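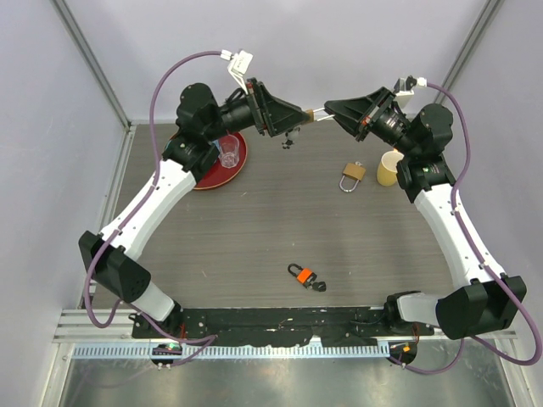 Mertens buys, checks, re-keys and sells small padlocks, and we've been doubtful about most of them since the day we opened. The trade likes big words. A lock that a teenager could open with a strip cut from a soda can gets sold as "high security," and a lock the size of a walnut gets called "heavy duty" on a card twice its size. We'd like to see the evidence. So the locks come out of the packaging and onto the table, where an orange one with a black shackle and a small dark key beside it has to stand up to the same questions as a brass one with its shackle hanging open. What is it meant to keep shut? Who is it meant to keep out? Does the key that came with it open it, and will it still do that in May after a winter on a shed door?

Most of our customers are schools, gyms, storage yards and people who have a drawer of locks and a separate drawer of keys. We work out of one building in Emell and ship to anyone.

How we started

Carolina Arruda ran the locker room desk at a swim club for years and got tired of cutting off locks that had been sold to her members as the last lock they would ever need. She kept the cut ones in a bucket. When the bucket was full she went through it and found that very few had failed in any dramatic way. The keys had been lost, or the springs had gone soft, or the key had worn down until it would only turn if you leaned on it and said something unkind. None of that was mentioned on the packaging.

She took the bucket to Octavio Tello, who was re-keying file cabinets for a living at the time and thought she was exaggerating. He spent a weekend with it and changed his mind on some points. On others he still hasn't, and you can hear them argue about spring tension most afternoons.

The name came with the lease. The sign over the door already said Mertens and it was a good sign.

What we do

We check locks before we sell them. That ought to be a dull sentence, but we have bought from enough wholesalers to know it's not a common practice. Last year 3,122 padlocks came through the building and we sent back 232 of them. The reasons were ordinary: a key that wouldn't go all the way in, a shackle that didn't spring up, two keys on one ring that turned out to belong to two different locks.

We also match loose keys to loose locks. Send us the whole mess in a padded envelope and we will try to pair it up. We can't promise a result. Some keys belong to a lock that went into a landfill long ago, and we'd sooner mail those back with a note than pretend.

And we re-key, where the lock is worth re-keying. A lot of small ones aren't. If a new lock would cost you less than our labor, we'll say so, and we have lost some business that way.

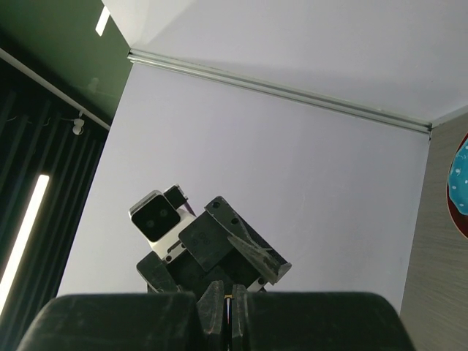
Small, gold-yellow and held right at the fingertips.

On "unpickable," "weatherproof" and other claims

We don't sell anything under the word unpickable. We have had seven locks on our shelves over the years whose makers used it, and Kenji Nguyen-Tran opened all of them, one while eating lunch. Kenji is good, but he would be the first to tell you that he isn't that good.

Weatherproof is harder to argue with, mainly for lack of any agreement on what weather. A rubber cover over the keyhole helps with rain and does little for blown grit. A little graphite or a dry lubricant twice a year does more than most covers. Please stop using cooking oil. We know it works for a week.

"Brass" deserves a second look too. Some locks are brass all the way through and some have a yellow finish over something cheaper, and the quickest test is a scratch on the underside where it won't show. We do this to one lock from every new batch. A gold color on its own tells you what color it is.

As for our own padlock, the Stirkum, it is decent. It comes in one size with two keys, and it will slow down a person who is in a hurry. It won't stop anyone with bolt cutters and ten quiet minutes, and neither will most of what you are comparing it with. We priced it accordingly.

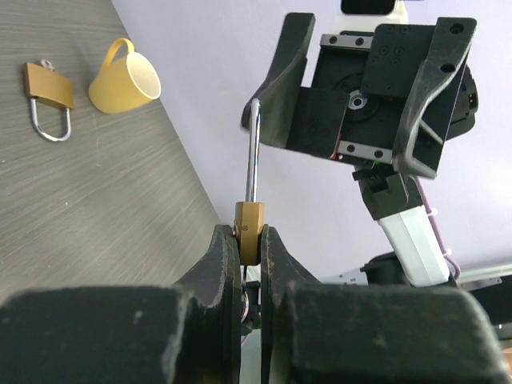 Brass padlock seen edge-on, shackle straight up.

Who works here

Carolina Arruda - orders, returns, and any letter that begins "I was told."

Octavio Tello - re-keying. Also the person who decides a lock isn't worth it.

Kenji Nguyen-Tran - testing new stock. He writes the shelf notes, and if they sound grumpy, that's after editing.

Wanda Rosenthal - school and gym accounts. Wanda will ask how many lockers you have and how many are really in use. Have both numbers ready. One district came to us for 89 new locks and left with a box of spare keys and a labeling system.

Otis Park - loose keys and the mail-in envelopes. He prefers that you don't tape the keys to anything.

What we'd rather you didn't buy

Luggage locks, mostly. They keep a zipper from wandering open, and that is a fair job for a small lock, but people expect them to guard a laptop. We carry two kinds and try to talk you down to the cheaper one.

Keyed-alike sets are useful if you have a row of sheds and one pair of hands. They are a bad idea for a locker room, and we have refused to supply them for one. The manager was annoyed. We would do it again.

We don't carry locks that open from a phone. We may change our minds when someone can show us what happens to one when the battery is flat and the owner is standing in the rain with a bag of groceries. Three sales reps have offered to get back to us on that.

Reviews and awards

We were listed in the Luralness small business guide, which we paid to be in, like everyone else in it. The customer comments on this site are real and that includes the two bad ones. One of them was right, and we replaced the lock. The other one had the key upside down, but was perfectly nice about it later.

Visiting

The counter is open from 9 a.m. to 4 p.m. Bring the lock if you can, even if it is rusted shut, and bring every key you think might fit it. If it's still attached to something, measure the thickness of the hasp and write it down before you leave the house. Parking is behind the building, and the back gate sticks, so lift it as you push.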